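Review: The Flukomeo two-arm bench kit at the Tramanstead open day

Posted November 12, 2021

I spent most of a morning at the Harik showroom in Tramanstead, where the Flukomeo bench kit was being shown to anyone who signed up. We have been looking at a two-arm setup for our packing room since February, and I wanted to see one handle ordinary objects before asking for a price.

The kit is two arms, a gripper for each, a controller and the software. You supply the table. It arrives on 2 pallets and the manual runs to 452 pages, which the staff let me page through. The wiring section is good. The section on setting grip force is thin and sends you to the website twice.

The demonstration I stayed longest for was a plain one: a bottle of water on a white table, with a perforated basket off to one side. I like this kind of test. Clear plastic is hard for a lot of camera systems, and a small bottle with ridges in its sides is close to what we would ask the arms to pick up.

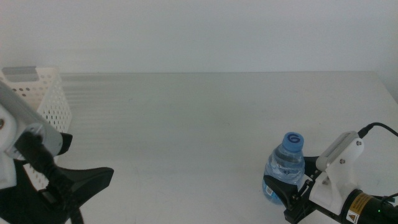
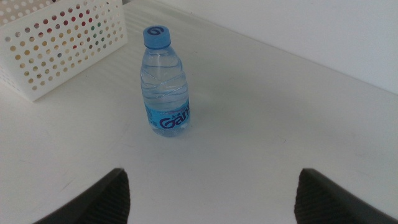
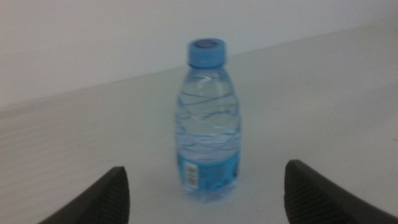

I watched 19 runs and wrote down how each one went. The arm got a good hold in all but two. Both of the bad ones came after a visitor had moved the bottle close to the back of the table, and the operator had to stop and reset. Resetting was quick, and it did not need a laptop.

Speed is where I would hold back. The arms are slow on the way in and slower still just before they close. The operator said this can be changed in the settings, but it was not changed while I was there, so I can't say what it does to the grip.

Noise was low. I could talk in a normal voice right next to the table. The cables bother me more. They run outside the arms, and in our room they would catch on something within a week -- we would need clips or a sleeve, and neither comes with the kit.

I also asked about the Amoah gripper pads, sold separately as a set. The showroom had them in a drawer but not fitted to anything. They are said to last 200 hours of use, and I would want to see that tested before paying extra.

Parking is behind the building and fills up early. Book the first slot if you want time with the operator, as the later groups were larger and had to share one table.

For a small shop that handles light items at an easy pace, I would put the kit on the list. For our packing line I want a second visit, with our own boxes and the speed turned up. Harik has offered to set that up.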